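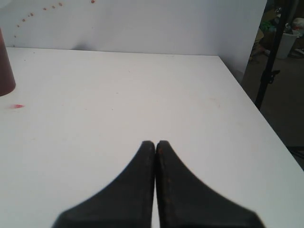 Trimming idle time from teleop episodes without losing the pauses

Notes > Robot learning > Data handling

Posts Code Reading list Contact

I spent most of July on a preprocessing question that I had been putting off: what to do with the parts of a demonstration in which the arm does nothing. The set has 732 episodes, logged at 10 Hz, all on the white table. Policies trained on the raw set stall. They reach a pose near the start of the episode, predict an action close to zero, receive almost the same observation back, and predict zero again.

The usual fix is a velocity threshold. Drop every frame in which joint motion is below some epsilon and train on the rest. It removes the stall at the start and introduces another problem. Operators also stop in the middle of an episode, usually to check alignment, and the frames around such a stop carry information about when the next phase may begin. With a plain threshold, the policy learned to close the gripper before the wrist had settled.

I tried three variants.

Variant A is the plain threshold on joint velocity.

Variant B keeps every pause but caps its length. A run of idle frames longer than 40 is cut down to its first and last five.

Variant C is B plus a gripper condition. If the gripper command changes within one second of the end of the idle run, the run is left alone. Otherwise it is capped as in B.

C was Noel Mangubat's suggestion, and I resisted it on the grounds that it looks into the future. It does, but only at preprocessing time. The policy never sees the flag. I withdrew the objection after drawing it on paper. 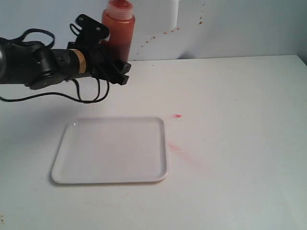

Phase ambiguity is the part I underestimated. A single observation often doesn't determine which phase the episode is in, and the filter changes how often the ambiguous observations show up in training. With the fingers open and empty between the squeeze bottle and the tray, the arm could be approaching or it could have just let go. Nothing in one frame separates the two. Variant A thins both cases without regard to what follows. Variant C keeps the pause before a grasp and shortens the one after a release, provided no new gripper command comes soon, so the mix shifts toward the approach. For a policy with no history, that shift shows up directly in the predicted action. With a history of four frames the effect is smaller and I would not want to argue about its size.

The wrist view has its own version of the problem. Closed fingers take up the same part of the image in every episode, and a frame-difference test run over the full image is diluted by pixels that hardly change. I mask the finger region and compute the difference on the remainder. Zineb Soliman pointed out that the background past the right edge of the table should be masked too, or a person walking by counts as motion. She was right, and the second mask is now in the script.

The order of operations matters more than I expected:

1. Resample all streams to a common clock.
2. Apply both masks.
3. Label idle runs from joint velocity, then confirm them with the masked difference.
4. Apply the gripper condition.
5. Cap the remaining runs.

If step 3 is done before step 1, camera latency moves the labels by a frame or two and the gripper condition misses some of the short pauses. I lost two days to that.

In the version I ran, step 5 touched 1062 idle runs. I looked at a random subset of the cuts by eye and found none that removed arm motion. Two removed a slow drift of the wrist, which I have decided to tolerate.

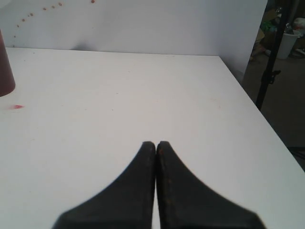
Does the cap length need to be retuned for each task?

I have kept it fixed so far. The velocity threshold is the setting that moves, mainly with the operator, and I set it from the noise floor measured while the arm is holding position.

Open items: the history ablation with more than one seed, and a comparison against weighting idle frames down in the loss, which Hajar Hamdy prefers and which would avoid cutting anything. The script is in the Riklow repo under preprocessing. The mask files are tied to my camera mount and will be wrong for yours.

3 comments 10 shares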